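Ratgeber > Basteltisch & Malplatz > Häufige Fragen

Häufige Fragen rund um Stiftebecher, Blechdosen und den kleinen Malplatz

16/06/2023 | Redaktion Flatorside

37 Kommentare | 112 Mal geteilt

Seit unserem Beitrag über das Aufräumen von Malsachen erreichen uns so viele Zuschriften, dass wir mit dem einzelnen Beantworten kaum noch nachkommen, und weil sich viele davon um dieselben Dinge drehen (Becher, Dosen, Pinsel und immer wieder: wohin mit dem ganzen Kleinkram?), haben wir die häufigsten Fragen einmal in Ruhe zusammengetragen. Wer seine eigene nicht findet, schreibt uns bitte einfach weiter, wir freuen uns wirklich über jede Nachricht!

Dürfen Buntstifte und Pinsel zusammen in einen Becher?

Ja, das dürfen sie, und bei uns tun sie es seit Jahren. Wichtig ist nur, dass die Pinsel vorher ganz durchgetrocknet sind, am besten flach liegend auf einem alten Geschirrtuch, und dass sie mit den Borsten nach oben stehen. Bei den Buntstiften zeigt die Spitze ebenfalls nach oben, dann sieht man die Farbe gleich und die Minen stoßen nicht ständig auf dem Boden auf. Wenn der Becher so voll ist, dass man beim Herausziehen eines Stifts drei andere mitnimmt, ist es Zeit für einen zweiten.

Muss es ein richtiger Stiftehalter sein?

Ach was. Eine Tasse mit Henkel, die man zum Trinken nicht mehr so gern nimmt, steht wunderbar fest und lässt sich bequem von einem Ende des Tisches zum anderen tragen. Keramik ist schwer genug, dass sie auch dann nicht gleich kippt, wenn sich lange Pinselstiele weit zur Seite neigen. Eine Leserin hat uns geschrieben, sie habe im Januar ihren halben Küchenschrank nach solchen Tassen durchsucht und vier Stück gefunden, eine davon mit Sprung. Auch die mit Sprung geht natürlich noch, solange niemand Wasser hineinfüllt.

Wofür eignet sich eine Blechdose mit Deckel?

Für alles, was nicht stehen will: Radiergummis, Anspitzer, kurze Stiftreste, Kreidestücke, Klammern. Rechteckige Dosen sind uns lieber als runde, weil sie sich stapeln lassen und im Regal keine toten Ecken lassen. Und hübsch dürfen sie ja auch sein! Eine dunkelblaue Dose mit wirbelndem Nachthimmel in Blau und Gelb, ein bisschen wie bei van Goghs »Sternennacht«, macht neben einem blassrosa Becher voller Buntstifte und Pinsel viel mehr her als jede durchsichtige Kunststoffkiste, und man lässt sie auch gern einmal draußen stehen. 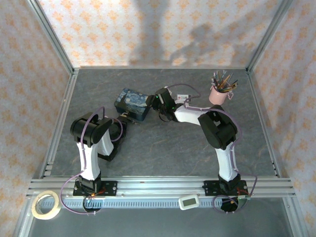
Wie wird eine gebrauchte Blechdose wieder sauber?

Mit lauwarmem Wasser, einem Tropfen Spülmittel und einem weichen Tuch. Bitte nicht in die Spülmaschine und bitte auch keine Scheuermilch, beides nimmt dem Aufdruck auf Dauer die Farbe. Danach gründlich abtrocknen, besonders am Falz und unter dem Rand des Deckels, denn dort setzt sich der Rost am liebsten fest. Wir stellen die Dose anschließend offen über Nacht auf die Heizung oder im Sommer auf die Fensterbank. Riecht sie noch nach Tee oder Keksen, hilft ein Löffel Natron, den man einen Tag lang darin stehen lässt.

Der Deckel klemmt. Was nun?

Das kennen wir nur zu gut. Reiben Sie den inneren Rand ganz dünn mit Kerzenwachs ein und öffnen und schließen Sie den Deckel ein paarmal. Bitte nicht mit dem Schraubenzieher hebeln, der Rand verbiegt sich schneller, als man schauen kann.

Welche Unterlage ist für den Maltisch die richtige?

Darüber gehen die Meinungen auch in unserer Redaktion auseinander. Eine graue, marmorierte Fläche verzeiht viel, weil Bleistiftstaub und kleine Farbspritzer im Muster kaum auffallen. Wer mit Aquarell arbeitet, möchte vielleicht lieber etwas Weißes unter dem Blatt haben und legt sich einen Bogen Zeichenkarton dazu. Die abwaschbare Rolle »Tolance« aus unserem Laden liegt 900 Millimeter breit, die größere Ausführung 1370, und beide lassen sich mit einer gewöhnlichen Haushaltsschere kürzen.

Kann ich die Wand am Malplatz mit gemustertem Papier verkleiden?

Sehr gern sogar. Cremefarbenes Papier mit kleinen orangefarbenen Blüten wirkt freundlich und wird auch dann nicht unruhig, wenn man es über Eck und an mehreren Seiten anbringt. Wir befestigen es mit ablösbaren Klebestreifen, damit sich ein bekleckertes Stück später austauschen lässt. Heben Sie unbedingt einen Rest von derselben Rolle auf! Unser Blütenpapier »Hovus« hat die Bestellnummer 1511, das etwas festere »Stoica« die 691.

Wie oft sollte man den Stiftebecher ausmisten?

Wir machen es, wenn der Anspitzer ohnehin gerade draußen liegt. Alles auskippen, den Becher auswischen, stumpfe Stifte spitzen, Pinsel mit ausgefransten Haaren beiseitelegen. Die taugen noch prima für Kleister, also bitte nicht gleich wegwerfen.

37 Kommentare anzeigen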